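Toltance Harbour Steps: who decides, and who was asked?
Local Government module, project report
Quentin Courtois and Solène Baudry

1. What we set out to do

Our project looks at the plan to close the public slipway at the Toltance harbour steps and move all launching to the Fleury side. The town council says the old slip is too costly to keep up. People who use it say they only heard when the signs went up in July. We wanted to know how the decision got made, what papers there are, and whether the people affected had a fair chance to say something before it was settled.

We didn't set out to say if closing is right or wrong. Neither of us sails. Quentin grew up near Kanham and used to fish off the steps, so that should be declared.

2. Method

Read the council minutes that are online. Gaps – two meetings missing, we asked by email and were told they were "being prepared". Read the consultation leaflet, the harbour byelaws (old, badly scanned) and the letters page of the local paper. Then interviews with slipway users, two people from the council offices and one boatyard owner. Most of the talks were short, fifteen minutes or so, on the quay or in somebody's kitchen. Notes by hand, typed up the same evening where we could.

We also put out a paper questionnaire. It went through doors in the streets behind the harbour and a pile was left at the library. 445 handed out. Returns were poor and we have not tried to make percentages out of them, it would look more solid than it is. We use the written comments only.

3. How the decision was made

The slipway first comes up as a line in a repairs list. No discussion is minuted. At the next meeting it has become an "option for review", and by the one after that officers are asked to bring costs for closure but not for repair. We asked why there was no repair figure. Answer was that the surveyor had given one by phone and it was thought too high to be worth writing down. We couldn't find anybody who would tell us the number.

The consultation ran for five weeks. The leaflet asks residents if they support "a safer, modern launching point at Fleury". It doesn't say the Toltance slip would close. That is on the map on the back, in the key, in small type. Several people we spoke to had ticked yes and were upset later.

4. What users told us

Main points that came up again and again:

Distance. Fleury is across the river, and by road it means going round by the Kunaria bridge. With a trailer in summer traffic that is a long haul for an hour's fishing.

Cost. Launching at Toltance is free. Fleury has a day ticket, and the price board was blank when we went over to look.

Tides. The Fleury ramp dries out earlier, so less time on the water. The council officer we spoke to said this was going to be looked at. No date.

Older users were the most worried. One man has kept a dinghy at the steps since he left school and said he'd just stop going out. We left a long silence in the notes there.

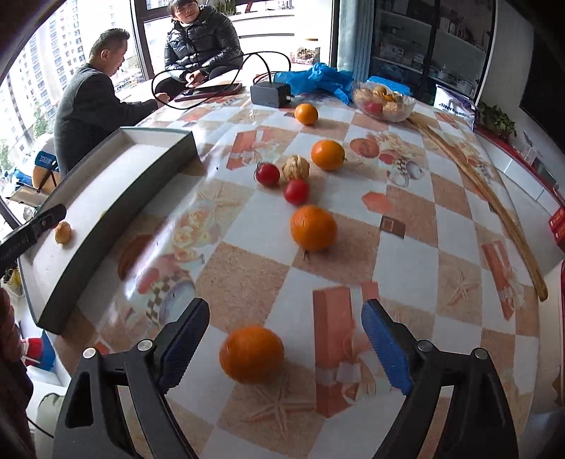 Oranges on the checked tablecloth.

Not everyone was against it. The boatyard owner thinks the steps are dangerous in a swell and has pulled people out himself. A mother of two who lives right above the slip would be glad to loose the engine noise at six in the morning. Their views should count as well and they hadn't been asked either, apart from the leaflet.

5. The council's side

Both people we met were helpful and seemed short of time. Their case: harbour budget is cut, insurance is up, and one good ramp is better than two bad ones. That is a fair argument. Our problem is that it doesn't appear in any public paper before the vote. If it had, people could of argued with it properly.

We asked if the decision could be reopened. It can, if enough residents on the register sign for a special meeting. None of the slipway users we talked to knew this.

6. Problems with our work

Too few interviews. We caught mainly people who were on the quay in daytime, so retired people and the self-employed. Nobody under twenty. We got to Fleury only once, in rain, and met no users there at all, which leaves a hole in the report. Solène's notes from the first afternoon are thin as she was also doing the talking.

The two missing sets of minutes may change section 3. If they are put online before marking we will send in an extra page.

7. Suggestions

Consultation leaflets should state any closure in the first paragraph, in normal size type.
Repair costs to be published next to closure costs.
Draft minutes online within a month of each meeting.
A notice at the site itself before the vote – the users are there every week, it would cost one sheet of paper.
A tide check at Fleury, done and published before the Toltance slip is chained off.

Copies of the leaflet and the blank questionnaire are in the appendix. Interview notes are with our tutor, names taken out.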